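Okay, 54 days into cutting our household water use and I'm hooked. Thread on what has worked at our place in Prindholm!

Short showers first. We stuck a four minute timer on the tiles and everyone groaned for a week, then it just became normal (even the teenager, who used to live in there).

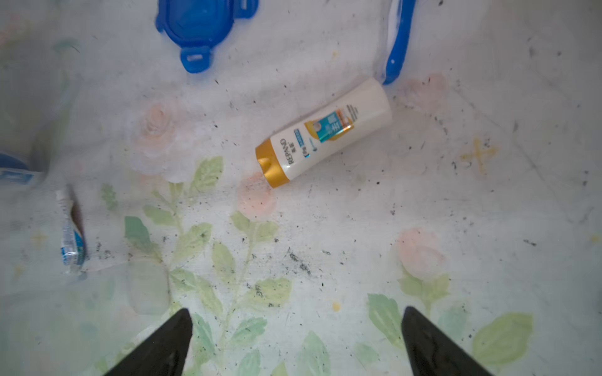

We also put a bucket under the shower while it warms up. That water goes straight on the tomatoes, and they are going OFF. Best colour I've had in years.

Next one, the meter. Go and read yours! We used 3,870 litres in the first week and I nearly fell over. A dripping garden tap was a big part of it. New washer, five minutes, done.
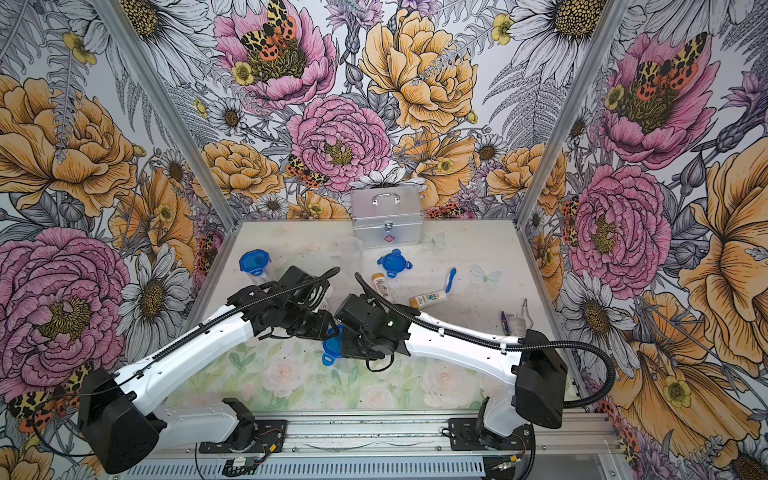 Prindholm Water Savers Club
Feb 25, 2025

Someone asked about rain tanks. Ours is a little Wevik slimline that fits down the side of the house, and I love it. Check your gutters before you buy one, ours were full of leaves and half a tennis ball.

Mulch!! I put it on thick, a good hand's width, and now I water every third evening instead of every night. Pea straw if you can get it, sugar cane if you can't.

Still haven't sorted the laundry hose, so if you've run greywater to a lemon tree please tell me how you did it. Next meter reading goes up in May.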